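Chapter 6

Surfaces: What Goes Under the Work

In this chapter
Why the top of a table matters more than its legs
Hard, soft and throwaway surfaces
Covering a big table with paper
Tape, folds and wrinkles
Words to know: ground, sacrificial layer, grain, curl, bleed-through

I learned bookbinding on a door. It was an old flat door laid over two filing cabinets, and it had a hole where the knob used to be. I lost so many needles down that hole that I finally stuffed it with a sock. I made my first 30 or so notebooks... no, let me be exact, I made 30, because I numbered them, and every one of them has a little dent somewhere on the back cover. It took me ages to figure out why. The door had a ridge of dried paint near one end, and I was pressing every single cover right down on top of it!

So before we get to cutting board and spreading paste (that's Chapter 7, and I promise it's coming), I want to spend some time on the thing you'll be looking at for hours and hardly ever think about. In the first five chapters we talked about paper, thread, cloth, board and glue. All of those end up in the book. The surface doesn't, but it leaves its mark on the book anyway, sometimes literally.

6.1 The ground

Binders I've worked with call whatever is directly under the work the "ground." It could be the bare tabletop, a cutting mat, a sheet of glass, or yesterday's newspaper. I like the word because it gets you asking the right question. What is this piece of paper standing on?

Erhan Gezer, who taught me to pare leather and who had very little patience for my door, used to run his palm flat across a bench before he put anything down on it. Just one slow pass, eyes closed. Your hand will find a crumb of dried paste long before your eyes do. I still do this, and my students at the Wesumora workshop laugh at me for it until the first time they press a crumb into a nice piece of cloth. Then they all start doing it too.

A good ground is flat, clean, and big enough that your work doesn't hang over the side. That last one gets people. A case binding opened out flat takes up far more room than the finished book, and if one board is drooping off the table while the glue sets, it'll set drooping.

6.2 Hard, soft and throwaway

You'll use three sorts of ground in this book, and you'll swap between them all the time, often in the middle of one job.

Hard grounds are for cutting and for smoothing things down. I have a slab of plate glass with ground edges that I got from a shop that was closing, and I'd save it from a fire. Marble works. So does a thick steel plate if you can lift it. A self-healing mat is hard enough for most cutting, but don't rub down wet paper on one, or the printed grid may come through as a faint texture.

Soft grounds are for punching, sewing, and anything where a point has to go through and out the other side. I use a folded wool blanket, or an old phone book with the cover torn off (if you find one, grab it). Felt is lovely too. Keep your soft grounds in a drawer or a bag, because wool collects thread ends and board dust like you wouldn't believe.

Throwaway grounds are for glue. You put the sheet down, you paste out past the edges of your piece, you lift the piece away, and the ground goes in the trash. The fancy name for this is a sacrificial layer. You can use newsprint, scrap from the print shop, or pages from an old catalog. One warning about catalogs: the ink can bleed through onto damp paper, and I once put part of a lawn mower on the inside of a wedding album.

6.3 Covering the whole table

For small jobs I tear waste sheets one at a time. For a class, or a long day of pasting, I cover the entire table with paper off a roll. Plain brown kraft is what I reach for. It's cheap and tough, and it isn't so bright that your eyes get tired. White thread and pale book cloth show up beautifully on it, which your eyes will thank you for late in the day. 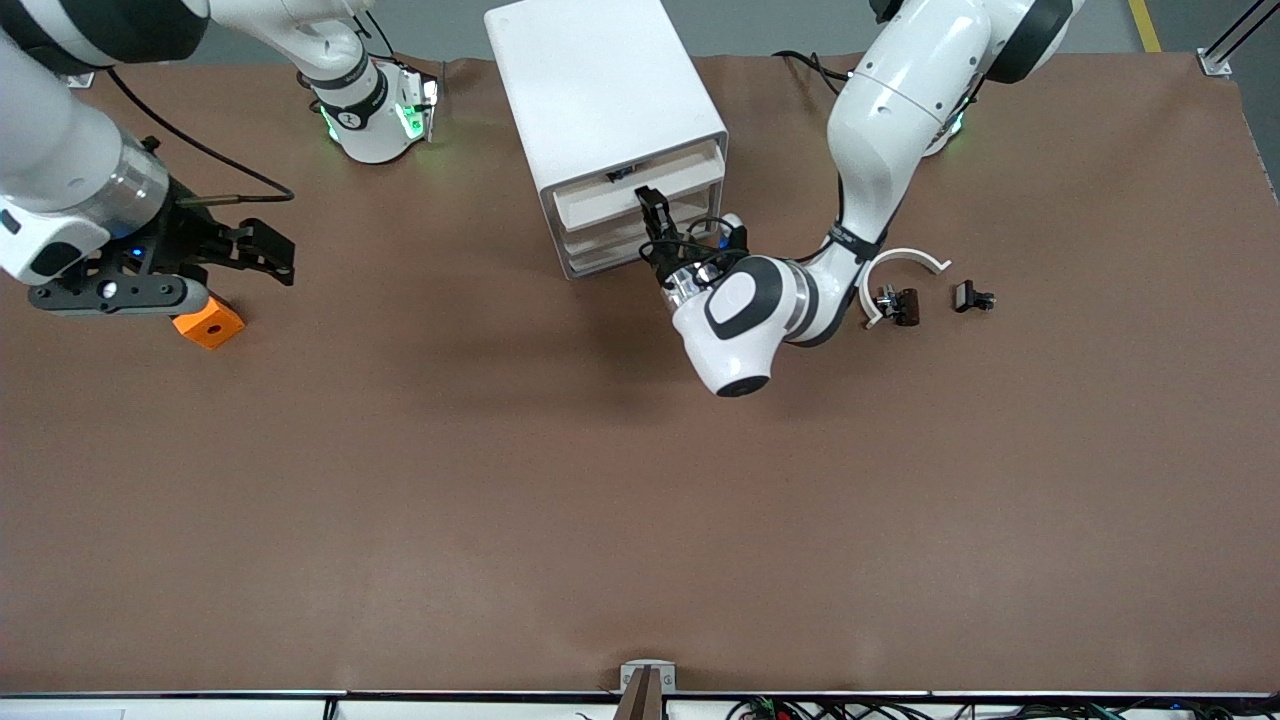 Fig. 6.1. A large tabletop covered in smooth brown paper, with slight wrinkles near the top edge.

Paper from a roll wants to stay rolled. That's curl, and you beat it by laying the sheet with the inside of the roll facing down, so the ends press into the table. Cut it longer than you need. I leave 6 inches extra at each end, fold that under, and tape on the underside where my sleeves won't catch it.

Start at one corner and smooth outward with your forearm (your whole forearm, it's the best tool you own for this). Don't pull the sheet drum tight. Paper takes up moisture from the air and grows a little, mostly across the grain, and a sheet you stretched on a dry March morning will be all bubbles by the time the kettle's been on and the paste is out. A bit of slack is fine.

As for wrinkles, little ones toward the far side, where you'll only be parking tools, can stay. Any that run under your working spot have to go. Lift, smooth, tape again. If one won't behave, slip a piece of board over it and work on top of that.

When the cover sheet gets sticky, resist the urge to put a second one straight over it! Lumps travel up through paper. Peel the old sheet off, wipe the table, do the palm test, and lay a fresh one.

6.4 Before you go on

Two small jobs for you, and neither one needs any special supplies.

First, do the palm test on whatever table you plan to use. Close your eyes and go slowly. Scrape off anything you find with a plastic card and then go over it again.

Second, cover the table with paper and leave it overnight. In the morning, look at it from the side with a lamp set low at one end. You'll see every rise and dip. Mark the flattest area lightly in pencil, and make that your pasting spot for the first project in Chapter 7, a single-section pamphlet with a paper wrapper. You'll need 2 sheets of cover paper for it, one to use and one to mess up, so go ahead and set those aside under a weight now.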